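Ranwood Stone Benchtop Sealer, 2 litre

Home > Surface care > Sealers > Ranwood

$68.50 including GST
In stock at Pranandale. Usually leaves the warehouse next working day.
Sizes: 500 ml, 2 litre, 20 litre (trade, by order)

Ranwood Stone Benchtop Sealer is a water-based penetrating sealer for marble, limestone, travertine and granite used indoors. It soaks into the surface and slows down the uptake of oil, wine, coffee and tea. It leaves no film, so the stone keeps the finish it had before, whether polished or honed. It does not darken the colour.

A sealer buys you time to wipe up. It will not stop etching. Lemon juice, vinegar, tomato and most bathroom cleaners will dull polished marble, sealed or unsealed, because the acid acts on the stone itself. If your bench already has dull rings on it, sealing over them will not bring the shine back. They need to be repolished first, and we carry the Andik marble polishing powder for small marks.

Do you need to seal?

Put a teaspoon of water on the bench in a spot that gets regular use and leave it for ten minutes. Wipe it off. If there is a dark patch where the water was, the stone is taking it in and is ready for sealer. If there is no change, leave it alone and test again in a few months. Dense granites often need very little, and putting sealer on stone that can't absorb it only leaves a sticky haze.

Try it in a few places. The area beside the sink and the area beside the cooktop are cleaned more than the rest and usually lose their protection first.

Coverage

One litre covers 10 to 20 square metres per coat depending on the stone. The 500 ml bottle is enough for most home kitchens. The 2 litre is better value if you also have a vanity, a hearth or a tiled splashback to do. Two coats are normal on marble. Very porous limestone may take a third.

How to apply

Clean the bench with a pH-neutral stone cleaner, rinse and dry. Leave overnight if it has been very wet, particularly near joins and around the tap.

Mask off timber, painted cabinets and stainless steel. Lay a drop sheet over the floor along the front of the bench.

Shake the bottle. Pour a small amount onto a lint-free cloth or a lambswool pad and spread it evenly, working in sections the size of a tea tray. Keep the surface wet for five minutes.

Wipe off everything that has not soaked in, using a clean dry cloth. Change cloths often. Do not let the sealer dry on the surface.

Wait two hours and repeat. Light use is fine after six hours. Keep oil and water off for 24 hours if you can.

Edges and undersides

The front edge is the part most people miss. Drips run over it, hands rest on it, and on honed marble it will go grey or yellow well before the top does. Give it the same number of coats as the top. If you have a waterfall end, do that from the bottom up so runs don't streak.

Undersides do not need sealing except for the overhang above a dishwasher, where steam gets in. One coat there is enough. 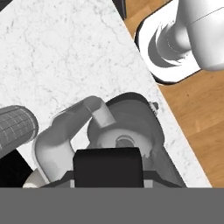

Marble next to a timber floor needs some extra care with drips. The sealer will not harm a fully cured polyurethane finish if it is wiped up straight away, but it can leave a white bloom on oiled or waxed boards. If that happens, rub the spot with a little of the floor's own maintenance oil and buff it dry. Do not use metho.

White marbles show residue less than dark stone does, so it is easy to leave some behind. Crouch down and look across the top with a light at the far end. Smears can be lifted by wetting them with a bit more sealer, waiting a minute and wiping dry.

Day-to-day cleaning

Warm water and a few drops of neutral stone soap. Avoid cream cleansers, bleach sprays and anything with citrus on the label. Use boards and trivets. Test again with water every May or so and reseal when it starts to darken.

Specifications

Base: water
Appearance: milky liquid, dries clear
Application temperature: 10 to 30 degrees
Shelf life: 2 years unopened, 12 months once opened
Do not allow to freeze
Clean-up: water while wet
Suitable for food preparation areas once cured
Not suitable for: engineered stone with a resin binder, laminate, glazed tile, outdoor paving

Trade orders

The 20 litre drum is supplied to stonemasons and kitchen installers by account. Ait Ali Stone Supplies carries it for collection, and we can send it by road freight to most regional centres. Orders over $200 ship free in the metro area. Drums are charged at freight cost whatever the order value.

Returns

Unopened bottles can be returned within 30 days. We can't take back opened sealer. If you are unsure about your stone, order the sample sachet first and try it on an offcut or inside a cupboard cut-out.

Often bought with
Andik marble polishing powder, 200 g
Ranwood neutral stone soap, 1 litre
Lambswool applicator pad, pack of two

Page updated 2 October 2018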